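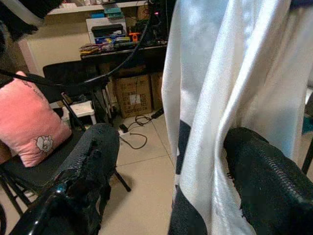 Most of April went into the grasp planner for cloth, and I finally have something worth writing down.

The old version segmented the fabric from the wrist camera, picked the nearest fold, and closed on it. With cotton that was fine. Satin was a mess. The highlights along the creases move whenever the wrist moves, so the segmenter kept splitting one piece of cloth into several and the target jumped between them. I logged 364 attempts with the old code, and most of the bad ones had a target that changed in the last second before closing.

I made 2 changes. The mask is now carried forward over 20 frames, so a bright streak can't cut the cloth in half by itself. And the planner locks its target once the fingers are within 3 cm. After that only the force loop can stop it.

Saodah Gunawan suggested the lock. I had been trying to fix everything in perception and she thought I should just stop listening to it at close range. She was right, and it took an afternoon.

Background clutter is still a problem. Black cables against black fingers give the depth filter trouble, and I mask the fingers out by hand from the joint angles for now. The config for that is ugly and lives in the Lurnivard branch if you want it.

Next is the release step, which still opens too fast.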